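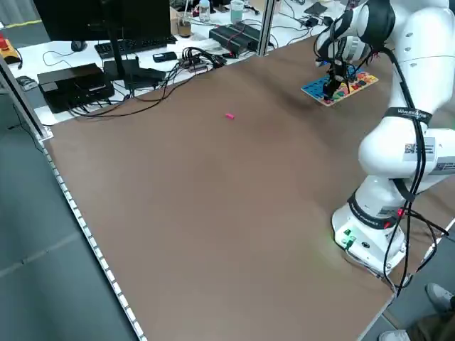 장난감 대여실이 다시 문을 연 뒤로 가장 많이 들어온 문의는 낱개 조각을 잃어버렸을 때 어떻게 하느냐는 것이었습니다. 이번 호에서는 나무 페그 퍼즐을 빌려 가고 돌려주는 방법을 정리합니다. 파란 판에 구멍이 줄지어 있고 가장자리에 빨강, 노랑, 초록 모양이 있는 퍼즐은 색이 또렷해서 어린아이들도 쉽게 관심을 보입니다. 다만 조각이 판에서 떨어져 있으면 눈에 잘 띄지 않습니다. 갈색 탁자 위에 따로 놓인 작은 분홍색 블록처럼, 하나만 남은 조각은 정리할 때 빠뜨리기 쉽습니다. 반납 전에는 판만 보지 마시고 탁자 위와 의자 밑까지 한 번씩 살펴봐 주십시오.

대여실 목록에 올라 있는 장난감은 현재 모두 407점입니다. 이 가운데 퍼즐과 블록 종류의 대여가 특히 많습니다. 지난해 10월부터 올해 4월까지 대여 건수는 1,246건이었고, 그중 968건이 퍼즐, 블록, 끼우기 놀이였습니다. 많이 나가는 만큼 조각이 섞이거나 빠지는 일도 잦습니다. 지난 반년 동안 분실함에 모인 낱조각은 거의 400개에 이릅니다. 절반 넘게 제자리를 찾았지만 아직 주인 퍼즐을 모르는 조각이 서랍 두 칸에 남아 있습니다.

빌려 가실 때

퍼즐은 천 주머니에 담아 드립니다. 주머니 안쪽에 작은 카드가 들어 있고, 카드에는 퍼즐 이름과 조각 수, 이전에 빠진 것으로 확인된 조각이 적혀 있습니다. 창구에서 담당자와 함께 카드를 보며 확인한 뒤 서명해 주십시오. 시간이 없어 그냥 가져가신 경우에는 집에서 확인하시고 다음 날까지 전화로 알려 주시면 됩니다. 그 뒤에 연락하시면 어느 집에서 빠졌는지 가리기 어렵습니다.

한 가정에서 한 번에 빌릴 수 있는 장난감은 세 점이고, 그중 조각이 많은 퍼즐은 한 점까지입니다. 두 점을 함께 빌려 가면 조각이 서로 섞여 돌아오는 일이 많아 지난달부터 이렇게 바꾸었습니다. 형제자매가 각각 회원으로 등록되어 있으면 한 점씩 빌릴 수 있지만 주머니는 따로 보관해 주십시오.

집에서 쓰실 때

넓고 편평한 곳에서 쓰는 것이 좋습니다. 카펫 위에서는 작은 조각이 털 사이에 들어가 잘 보이지 않습니다. 큰 쟁반이나 얕은 상자 뚜껑을 밑에 받치면 조각이 굴러가는 것을 막을 수 있습니다. 쟁반이 없는 댁에는 창구에서 빌려드립니다. 쟁반은 대여 점수에 포함하지 않습니다.

작은 조각은 아이가 입에 넣을 수 있으므로 36개월 미만 동생이 있는 집에서는 보호자가 옆에 계셔야 합니다. 놀이가 끝나면 곧바로 판에 끼우거나 주머니에 넣어 주십시오. 식탁에서 쓰실 때는 음료가 든 잔을 먼저 치워 주시기 바랍니다. 나무 판은 물기가 스미면 구멍이 부풀어 페그가 빠지지 않습니다. 올해만 판 네 개를 이런 이유로 폐기했습니다.

닦는 방법

물에 담그지 마십시오. 꼭 짠 행주로 겉을 닦고 마른 수건으로 한 번 더 닦은 다음 그늘에서 말리면 충분합니다. 구멍 안쪽의 먼지는 면봉이나 마른 칫솔로 털어냅니다. 알코올 소독제를 직접 뿌리면 칠이 벗겨지는 제품이 있습니다. 소독은 반납 후 대여실에서 하고 있으니 집에서는 먼지와 얼룩만 닦아 주시면 됩니다. 스티커를 붙이거나 판 뒷면에 이름을 쓰는 것도 삼가 주십시오.

조각이 없어졌을 때

먼저 반납대에 말씀해 주십시오. 한 조각이 없다고 해서 바로 변상을 요청하지는 않습니다. 2주 동안 기다리고, 그 사이에 찾으시면 가져오시면 됩니다. 끝내 찾지 못한 경우 페그는 한 개에 500원, 모양 조각은 한 개에 1,000원을 받습니다. 판이 깨졌거나 조각이 다섯 개 이상 없으면 담당자와 상의해 금액을 정합니다. 모인 돈은 모두 새 조각을 구하는 데 씁니다.

맞는 조각을 새로 구하기 어려운 오래된 퍼즐은 아지트 로드리게스 씨(Ajith Rodrigues)가 나무를 깎아 채워 주고 있습니다. 색이 원래 것과 조금 다를 수 있으나 쓰는 데는 지장이 없습니다. 고친 조각은 카드에 ‘수리’라고 표시합니다. 지금 수리를 기다리는 퍼즐은 열한 점이며 이달 하순에 차례로 선반에 돌아옵니다. 그동안 목록에서 ‘수리 중’으로 나오는 퍼즐은 예약만 받습니다.

낱조각 찾기 모임

주인을 모르는 조각을 한자리에 펼쳐 놓고 퍼즐과 맞춰 보는 모임을 5월 말에 엽니다. 장소는 랜드데일 대여실 안쪽 방이고 시간은 오전 10시부터 정오까지입니다. 집에 출처를 알 수 없는 블록이나 페그가 있으면 가져와 주십시오. 우리 대여실 것이 아니더라도 크기가 맞으면 기증받습니다. 아이와 함께 오셔도 되며 따로 신청하지 않아도 됩니다. 정확한 날짜는 입구 게시판에 붙이고 회원들께 문자로도 알리겠습니다.

반납 시간은 평일 오후 6시까지입니다. 문을 닫은 뒤에는 입구 옆 반납함을 이용하실 수 있지만 퍼즐은 넣지 말아 주십시오. 떨어질 때 주머니가 열려 조각이 흩어집니다. 퍼즐 대여와 변상에 관한 문의는 쿠숨 슈클라(Kusum Shukla) 담당에게 하시면 됩니다.

2023년 5월 8일
랜드데일 장난감 대여실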